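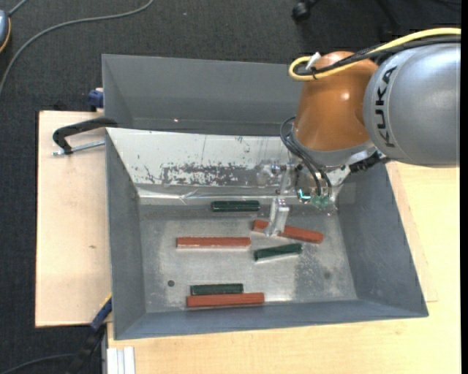
Figure 4. Parts bin with long (red) and short (dark green) blocks.

4.2 Loading and maintaining the parts bin

This section covers the block set and the gray metal bin. For the work surface, see 4.1. For spare blocks, see Appendix B.

4.2.1 Block types

Long block: brick red. Order code Praltum 31.
Short block: dark green. Order code Praltum 16.

The two types are told apart by length as well as color. If the color of a block has faded, compare it against a new block of the same type before returning it to the set.

4.2.2 Placing the bin

1. Clear the work surface and wipe it with a dry cloth.
2. Set the bin down with its floor flat on the surface. The side walls slope and must not be used as a base.
3. Press lightly on each corner in turn. If the bin rocks, check underneath for debris.
4. Mark the bin position on the surface with pencil.

NOTE: Do not slide a loaded bin. Grit under the floor scratches wood. Lift it with both hands, one on each side.

4.2.3 Loading the blocks

1. Inspect each block for chips and raised edges. Set damaged blocks aside.
2. Lay the long blocks on the bin floor first.
3. Add the short blocks. They may lie at any angle.
4. Check that no block is standing on end or leaning above the rim.
5. Enter the load in the bin log with your initials.

Blocks may touch or overlap. Do not line them up by hand unless the work sheet calls for it. A block that has come to rest on a sloped wall should be moved down to the floor.

CAUTION: Stop all equipment at the work surface and lock it out before reaching into the bin.

4.2.4 Care of the bin

The inside of the bin wears with use. Scratches and worn coating on the panel do not affect loading and need no repair. Replace the panel if the coating lifts in flakes — loose flakes collect under the blocks.

Where clear tape is fitted along the lower edge of the panel, check it every 30 days. Wrinkles are acceptable. Lifted ends are not. To replace the tape:

1. Empty the bin.
2. Peel the old tape off slowly from one end.
3. Remove adhesive residue with Nadlow cleaner and let the metal dry.
4. Apply new tape in one length and press it down with a cloth.

NOTE: Do not use abrasive pads on the panel. The bin floor may be cleaned with a stiff brush.

Section revised 2023-04-05, J. Dzene. Checked by N. Teixeira.

4.3 Storing the block set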